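Lista: celdas-y-manipuladores
Asunto: Re: Puesta a punto del robot que ordena calzado
De: Béla Jakab
Fecha: 31 de diciembre de 2021

Hola a todos:

Gyula Kocsis escribió:
> Béla, ¿cómo tienes montado lo del zapatero? Nosotros arrancamos
> en marzo en Csizmadia con una tarea parecida y no sé por dónde
> empezar. Me preocupan sobre todo las varillas: en Honeck
> probamos con una estantería cromada y la percepción se volvía
> loca en cuanto entraba sol. ¿Y cada cuánto revisáis la pinza?

Gyula, ¡qué alegría que os metáis en esto! Te cuento cómo lo llevamos en Caltance, en el orden en que lo hacemos cada mañana, y si alguien de la lista lo hace mejor, que lo diga, por favor, que todavía estamos aprendiendo.

1. Colocar el mueble

El zapatero va siempre contra el mismo tramo de pared, con las patas junto al rodapié. Tenemos unas marcas de posición guardadas en el programa y lo primero es llevar la cabeza del robot a la postura de referencia y comparar. Si el arco del lateral izquierdo no cae donde debe, movemos el mueble a mano y repetimos. Admitimos 6 mm de error, más no, porque luego las zapatillas quedan con la puntera fuera de las varillas. El suelo de lamas ayuda bastante: las juntas en diagonal nos sirven para comprobar a ojo que el mueble no ha girado.

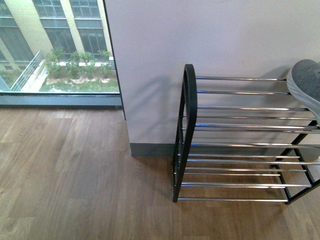
2. Los reflejos

Aquí viene lo bueno, y lo que más guerra nos ha dado. Con ventanal al lado, el cromado devuelve rayas blancas que van cambiando a lo largo del día, y el detector las tomaba por bordes de objeto. Probamos a bajar las persianas y funcionaba, claro, pero queríamos trabajar con luz natural. Al final fijamos la exposición (nada de automático) y le enseñamos al programa a buscar el mueble por los laterales negros, que apenas cambian con la luz. Las varillas se calculan después a partir de ellos. ¡Una maravilla, de verdad! Desde entonces solo recalibramos cuando alguien toca la cámara.

3. La pinza y la fuerza de cierre

Cada calzado pide lo suyo. Una zapatilla de punto cede y se agarra casi sola, mientras que una chancla de plástico resbala si aprietas poco y se dobla si aprietas demasiado. Nosotros guardamos un perfil de fuerza para cada tipo y bajamos la velocidad en los últimos centímetros, hasta que la suela apoya en las varillas. Limpiamos los dedos con un paño sin pelusa antes de empezar y comprobamos el cero de la pinza en vacío. Cada 1000 ciclos miramos también el juego de los dedos y el apriete de los tornillos de la muñeca.

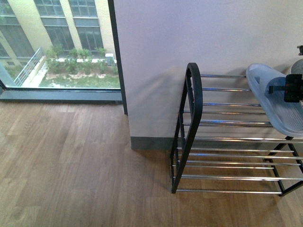 Gyula me contesta por privado, y me deja pasarlo a la lista, que en Clallden cambiaron los dedos rígidos por otros con recubrimiento blando y que les duraban unos 47 días antes de perder agarre. Pregunta si el recubrimiento no ensucia el plástico claro. Pues buena pregunta, no lo he probado con calzado. ¿Alguien lo ha usado?

Sigo. Para dar por buena la puesta a punto hacemos una pasada completa, con un par de chanclas y un par de zapatillas, todo en el nivel de arriba. Las chanclas van a la izquierda, con la puntera hacia fuera, y las zapatillas a la derecha, con el talón hacia fuera. Parece un capricho, pero así ejercitamos las dos orientaciones de la muñeca en la misma prueba y salta enseguida cualquier desajuste.
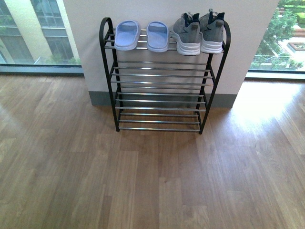
4. Lo que apuntamos al terminar

Versión del programa, perfil de fuerza usado, hora y si había sol directo en el suelo. Lo del sol parece una tontería y nos ha resuelto 2 averías que no entendíamos. Si la prueba falla, volvemos al punto 1 y no tocamos ningún parámetro hasta haber comprobado la posición del mueble.

Gyula, te mando aparte la plantilla de la hoja de control, y si quieres la adaptamos juntos para lo de Csizmadia. Me encantaría ver vuestras primeras pruebas.

¡Feliz entrada de año!

Béla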